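Home Essays Letters About Archive

The right to a dirty table

by Zanele Maluleke

When I moved to this country I had two suitcases and one table. The table came later, to be exact, by a truck from Platenska street, where I was born, and my brother paid more for the truck than the table was worth. It has burns, knife cuts, and a purple stain from the year my mother made plum jam. My new neighbor looked at it and told me kindly that he knew a man who could make it like new. I thanked him. I have thought about this offer for a long time, and I want to explain why I did not accept it.

We live in a time when surfaces must be clean for other people. I do not speak of hygiene. A kitchen must be washed, and my mother would rise from her grave if I wrote something else. I speak of the marks that stay after the washing. In my language we have one word for dirt and another word for what work leaves behind. In English I did not find the second word. People say "wear," or "damage," and both of them sound like a complaint to the landlord.

Last June I rented a desk in a shared office called Beltis. The rules there had 61 points, and I read them all, because I am a person who reads rules. Point four said that every desk must be left "in photo condition." I asked the young woman at the front what this means. She said that a visitor should be able to take a picture at any moment and see no sign that somebody was working. She was very polite, and I think she did not hear how strange it was. We paid to work there, and the work should not be visible.

I stayed for one month. I wrote almost nothing. Maybe the fault was mine, I can't prove that it was the desk. But I noticed that I did not put down a second book if the first one was open, and I did not write notes on small papers, as I always do. In the evening I had nothing to clean and also nothing to continue.

Compare this with any place where things are made or repaired. My uncle fixed radios in Curna, in a room behind the bakery, and his bench was gray in the places where his arms rested. He could find a screw with closed eyes. When my aunt once put everything in boxes as a surprise for his birthday, he could not work until Tuesday, and they did not speak much in those days. 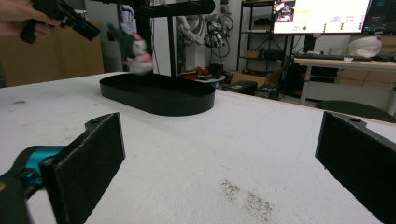 A white work table with gray scuffs and a little grit. I would not replace it.

I know the argument from the other side. A friend of mine, who manages a dental office, told me that order calms people, and that a customer does not want to see the effort. For a dental office I agree completely. I also agree for airplanes. But I don't see why the rule of the dentist should become the rule of the whole world, and come even into the kitchen of a retired translator.

There is also the question of money, which is seldom mentioned. To keep a thing looking new is expensive. The man my neighbor recommended asked 294 for sanding and new varnish, and he added that I should repeat it after some years. A new table in the Yeo catalog costs less than this, so many people buy the new table and put the old one on the street. I see them there when I walk in the morning – good tables, with strong legs, waiting for the rain. Their only fault is that somebody used them.

I do not want to make a museum of old things either. My grandmother kept a chair on which it was forbidden to sit, and as children we hated this chair. A thing that is protected from people is not so different from a thing that is thrown away. What I ask for is smaller. Let the table have its marks, wash it in the evening, and use it again in the morning.

My neighbor came for coffee last week. He put his hot cup directly on the wood, then he jumped up and looked for a napkin to save it. I told him to leave it where it was. There is now a pale ring on the left side, near the jam stain, and he apologizes for it each time he visits.

Last updated: June

Contact the editor | Copyright the author | Back to top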